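Shopping List, With Robots

The equipment budget for the coming year is open for requests, and every bench in the building has discovered that it cannot live without something. Paavo Manninen has the spreadsheet. It has 94 lines, and he would like it to have 40 by the time it goes upstairs in July.

The manipulation bench has the longest entry and the cheapest one. The long one is a second hand and arm to go with the one we have, plus spares, plus a service plan that reads like a mortgage. Skerkis and Palamarchuk have both quoted. Skerkis is lower until you reach the page about shipping. Palamarchuk includes shipping but treats fingertips as an optional extra, which seems bold for a company that sells hands.

The cheap entry is more bricks. Finance has sent this one back twice with a question mark next to the word "toys," so we repeat for the record that these are test objects. They come in known sizes, they don't mind being dropped, and they cost less than anything else on the spreadsheet including the coffee.

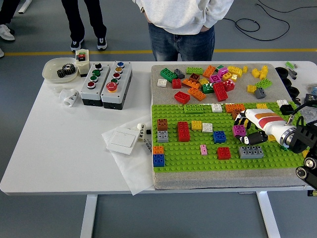 Last updated: June 2018

The bench already owns a fair spread of things to pick up and press: the green baseplate and its bricks, a couple of gears, a pipe fitting, a light switch plate, a tube of cream, and push-button boxes in enough colors to launch something. The request is for 200 more bricks and 29 assorted household items, to be bought at a regular store on a regular receipt. Please do not route them through the Vumthorpe catalog. Last time we did that, a plain plastic bowl arrived with a calibration certificate and a price to match.

Tables are a separate fight. The Sunex workstation has adjustable legs, a built-in power strip and a brochure with a sunset on it. The white table does none of this and has been paid for. Paavo has moved the Sunex to the "next year" tab, where it joins the chairs.

If you have a line on the spreadsheet, three things are needed before it closes: a written quote, a name for whoever will unpack the box, and where it will go. "Somewhere in the lab" was accepted last year and we are still walking around the results. Anything that needs a service plan should show the full cost over its life, including the years after you have lost interest in it.

Requests without a quote will be moved to the bottom. Requests with only a link to a video will be enjoyed, then deleted.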